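Print this post | E-mail this post
Share 16

I have now read three books and one very long newsletter telling me to get up at five, and I'd like to register a complaint. The latest is the Jastenent method, which costs 340 dollars if you want the videos. A coworker lent me her login. The claim is that the first hour of the day is worth 4 ordinary hours. Worth to whom? Measured how? The chapter on evidence is a page and a half, and most of that is a story about a man who sold his boat.

I did it anyway, for 14 mornings in November. I went to bed at nine thirty like a child and got up in the dark. I wrote down what I did with the time, which the method tells you to do and then never asks about again.

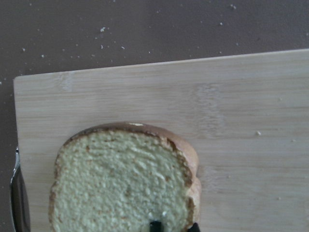

Teodoro Maglaya wrote in after my first post on this to say that I was missing the point, that he has been up at five for years and the quiet is the whole benefit, and that I should stop trying to get anything done in it. Fine. But the sales page says "output" in the first line, so I think I'm allowed to ask about output.

My log says I answered e-mail, badly. I read the news. Twice I sat on the stairs with my coat on. By two in the afternoon I was useless, and the method has nothing to say about two in the afternoon.

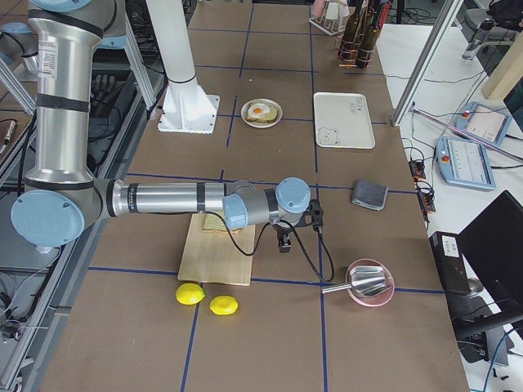
Breakfast gets its own chapter, and it's the one I trust least. You are supposed to eat the same thing every day so as not to "spend a decision." I have never felt a decision about toast leave my body. The book also wants everything laid out the night before, each thing in its place, and by the second week I half expected to be told to tape the table into squares like the brown one up there and give the pink bowl a permanent address. 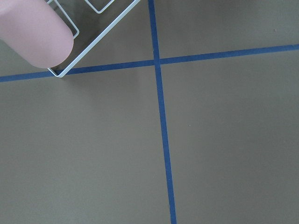 White wire, blue tape.

Then there is the Koltell app, which goes with the method and gives you a score. I got the same score for a morning when I wrote two pages and a morning when I fell asleep on the bath mat. When I asked their help desk what the score was based on, I got a link to the sales page. 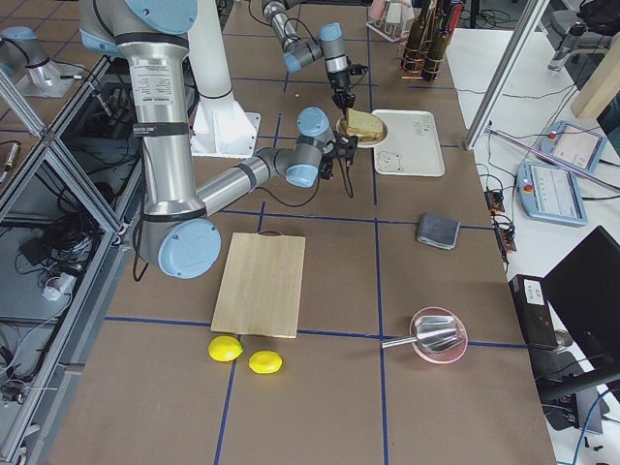 So I don't doubt that some people like five o'clock. Bakers have managed it for a long time without a login. What I doubt is that the hour does anything by itself, and I'd want to see somebody compare it with simply going to bed earlier and getting up at seven. I've gone back to seven. I'll keep the early bedtime for now.

Comments (4) | Print this post | E-mail this post
Search this blog Go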